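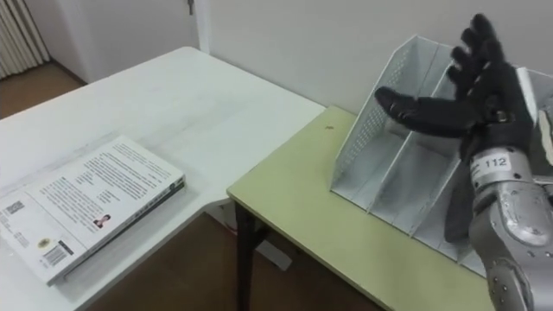 La première chose que j'apprends aux gens qui viennent téléopérer chez nous, c'est à ouvrir la main. Ça paraît bête, mais on a tous le réflexe de fermer les doigts dès qu'on approche d'un objet, comme si on avait peur qu'il se sauve ! Avec une main à cinq doigts, si vous arrivez au-dessus d'un porte-revues en métal avec le poing à moitié serré, vous accrochez une cloison avec l'auriculaire et la prise est fichue. Donc doigts bien écartés, pouce tendu sur le côté, et on se place au-dessus du rangement avant de penser à quoi que ce soit d'autre. Le livre, lui, attend à plat sur la table blanche, quatrième de couverture vers le haut, et c'est de lui qu'on va parler dans ce tuto : comment montrer au robot à prendre un livre et à le glisser dans une case.

J'ai mis un moment à écrire cette page (Anju me la réclame depuis mai, pardon Anju). Je pars du principe que votre bras est déjà branché, que le gant est apparié et que vous savez lancer un enregistrement. Si ce n'est pas le cas, voyez d'abord la page sur l'installation de Zovport, je ne reviens pas dessus.

Avant de commencer

Enfilez le gant et faites la calibration main à plat, puis poing fermé, puis pouce contre chaque doigt. Prenez votre temps sur le pouce. Chez moi c'est toujours lui qui dérive, et un pouce mal calibré vous pourrit toute la séance sans que vous compreniez pourquoi vos prises glissent. Si vous sentez un décalage au bout de quelques essais, arrêtez et recommencez la calibration. Oui, c'est pénible. Faites-le quand même.

Réglez ensuite l'échelle des mouvements. Je travaille à l'échelle 1 pour l'approche et je descends un peu pour l'insertion, mais Euan MacKinnon garde la même du début à la fin et ses démonstrations sont très propres, alors essayez les deux. Ce qu'il faut éviter, c'est de changer d'échelle en plein geste !

Dernière chose, asseyez-vous. J'ai fait mes premières séances debout, les bras en l'air, et à la fin je tremblais tellement qu'on le voyait sur les courbes.

Prendre un livre posé à plat

C'est la partie difficile, bien plus que le rangement. Un livre broché à plat sur une table lisse, ça n'offre aucune prise par le dessus. Ma méthode :

Amenez la main au-dessus du bord avant de la table, paume vers le bas, les quatre doigts longs posés sur la couverture. Appuyez légèrement. Tirez le livre vers vous jusqu'à ce qu'il dépasse du bord, disons de la largeur de deux doigts. Passez le pouce dessous. Refermez doucement, et seulement là, soulevez.

Tirez lentement. Si vous allez trop vite, les doigts patinent sur la couverture et le livre reste sur place, ou bien il pivote et vous vous retrouvez avec un coin qui dépasse au lieu d'un côté. Quand il pivote, ne trichez pas en le remettant droit avec votre propre main : rattrapez-le avec le robot, c'est une excellente démonstration. Les rattrapages, c'est ce qui manque le plus dans les jeux de données. Pendant longtemps je jetais tous mes essais un peu moches, et Rhona Kerr m'a (gentiment) passé un savon à ce sujet.

Attention à la force de serrage. Sur la main Juvov, je ne dépasse pas 4 newtons au bout des doigts pour un livre de poche. Au-dessus, les pages se gondolent et le livre plié n'entre plus dans la case.

Le passage d'une table à l'autre

Montez d'abord, déplacez ensuite. On a tous envie de couper en diagonale, et moi la première ! Sauf que les panneaux du fond sont plus hauts que ceux de devant, et en diagonale on tape dedans une fois sur deux. Levez le livre, marquez une toute petite pause, puis allez vers le porte-revues. Pendant le trajet, tournez le poignet pour amener le livre à la verticale, dos en haut.

Surveillez votre coude, enfin, celui du robot. Quand la main est au-dessus du rangement, l'avant-bras descend sur le côté et on l'oublie complètement parce qu'on ne regarde que les doigts. J'ai déjà poussé un porte-revues entier avec le poignet en visant la case du fond.

Glisser et lâcher

Présentez le coin bas du livre à l'entrée de la case, légèrement incliné. Les cloisons en pente vous aident beaucoup, laissez-les guider. Une fois le coin engagé, redressez et descendez. Si ça résiste, remontez d'un rien et recommencez, ne forcez jamais vers le bas.

Pour lâcher, ouvrez d'abord le pouce, puis les autres doigts, puis remontez tout droit. Et on finit comme on a commencé, la main grande ouverte au-dessus du rangement. Je coupe l'enregistrement à ce moment-là, toujours dans la même position, sinon vos épisodes finissent n'importe où et le modèle apprend n'importe quoi sur la fin.

Combien de démonstrations ?

La question qui revient tout le temps. Pour une seule case et un seul livre, j'ai obtenu quelque chose d'utilisable avec 17 démonstrations, mais il ne fallait pas bouger le livre d'un poil. Avec 100, en variant la position de départ et l'angle, c'est une autre histoire. Variez aussi la case visée, et notez-la dans le nom de la tâche (« ranger livre case avant », par exemple) pour pouvoir trier ensuite.

Je fais des séries courtes, avec une vraie pause entre les deux, gant enlevé. La fatigue se voit dans les données bien avant qu'on la sente dans l'épaule.

La prochaine page portera sur les magazines souples, et là je vous préviens, c'est l'enfer. Si vous avez une astuce pour les empêcher de se replier à l'entrée de la case, écrivez-moi, je prends !

Catherine Farquharson
Mis à jour le 21/6/23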